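How to test whether a two-armed robot can load your dish rack

By Lungile Chauke

People ask me whether a machine can do the washing-up yet. My usual reply is that I can answer for the rack, and the sink will have to wait. Loading a dish rack is a good chore to test with, as it needs a bit of everything: thin flat things, round things, see-through things, and a wire frame that gets in the way of all of them.

This page sets out the method we use at Welodholm. You will need two small arms with parallel grippers, a camera on each wrist, one fixed camera, and crockery you don't mind losing. Allow an afternoon for the first go. Most of that will be spent on setting up.

Before you start

Bolt both arms to one rail along the near edge of the worktop, far enough apart that the elbows can fold without touching. Run each arm slowly to the back corners of the rack and watch the cables while it moves. A cable that is fine at rest can pull tight when the wrist turns over.

Use a wire rack with proper plate slots. Plastic racks with a solid tray are easier, but they let the robot get away with dropping things roughly in place. Don't go for a plain white background either. Kitchens have patterned walls and speckled worktops, and a system that has only seen a blank sheet will struggle in one.

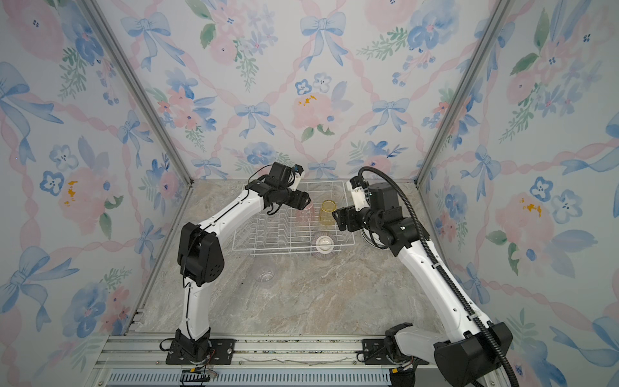 Glass is where most systems come unstuck, so put at least one clear item in every run. A coloured tumbler has an edge the camera can find. A clear one mostly shows whatever is behind it. If your robot only manages the coloured ones, write that down and carry on with the test. It is a useful result.

Step 1. Decide what counts as loaded

Write the rule before you switch anything on. Ours is short. Plates stand upright between the wires, one to a slot. Cups, glasses and bowls go upside down in the open part of the rack. An item lying on its side counts as placed but not loaded, and gets half a mark. Nothing may hang over the edge.

You will be tempted to change the rule halfway through, when a glass ends up leaning at an angle that looks good enough. Leave it alone until the set is finished.

Step 2. Start with the plates

Plates are the kindest item. The rim gives the gripper something thin to close on, and the slot does part of the work of holding the plate straight. Bring the open fingers over the edge, close, lift straight up, and only then move sideways. If you move sideways first, the plate catches on the next wire and takes the rack with it.

Fill from the back. Practise taking plates out as well as putting them in. Unloading shows whether the grip is any good, and it saves you resetting the rack by hand.

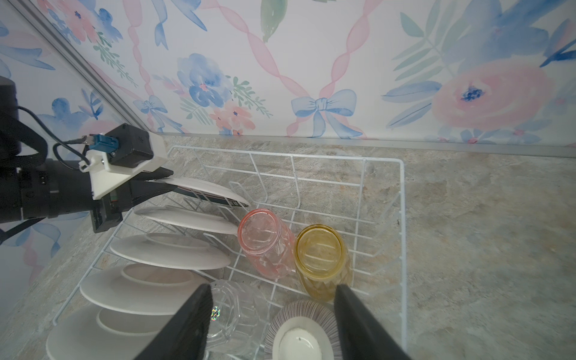 Watch the spacing as the row fills up. The first plate has plenty of room on both sides, while a later one may leave the finger only the width of a wire. We have had more failures from a finger nudging the neighbouring plate than from the robot missing its own. Slow the last part of the approach and the figure improves.

Step 3. Move on to cups and bowls

A rounded bowl has no thin edge to pinch once it is upside down, so go for the foot. Close on it from both sides, with the fingers level, and use less force than you think. A glazed foot is slippery and squeezing harder tends to make it shoot out.

Check the view from the wrist before you lift. If one finger sits higher than the other, open up and come in again. The arm will not notice a poor grip unless you have given it some way of noticing.

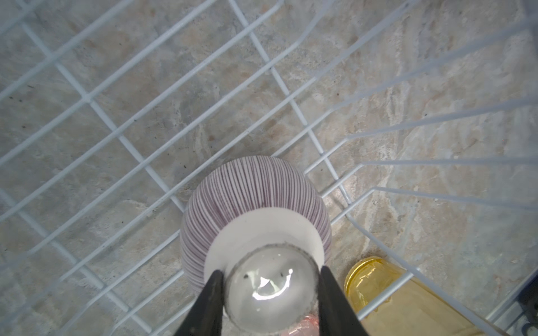
Step 4. Do the glasses last

Leave glasses until the robot can do plates and bowls without help. Turning one the right way up, or the wrong way up, may need both arms: one to hold and one to take over. Keep the handover low and over the rack.

Allow 3 tries per item. After that, score it as a miss and move it yourself.

Step 5. Count everything

Do at least 200 placements before you say anything about how well it works. Ten good ones in a row prove very little. Our own log, which ran through May, has 2,055 placements in it, and the early pages look far better than the middle ones. We had been putting the crockery out in the same positions each time without meaning to.

Note the item, where it started, where it ended, and how many tries it took. Note each time a person stepped in, too. That column matters more than the rest — a robot that needs you standing beside it has not saved you the chore. 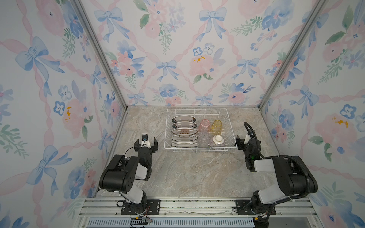

So, can it do the job? For plates, I would say yes, if you are patient and the rack stays put. Bowls are nearly there. Glasses depend on the glass. None of it is as fast as a person, and I wouldn't leave 2 arms alone with anything I was fond of. The next set will have cutlery in it, starting with the spoons.

Related

Folding tea towels with one arm: notes from Flekby
Choosing soft fingertips for a parallel gripper
The Kruger shelf test, and how we score it
Wiping down a worktop: why corners are slow
Zornano workshop: sorting screws by machine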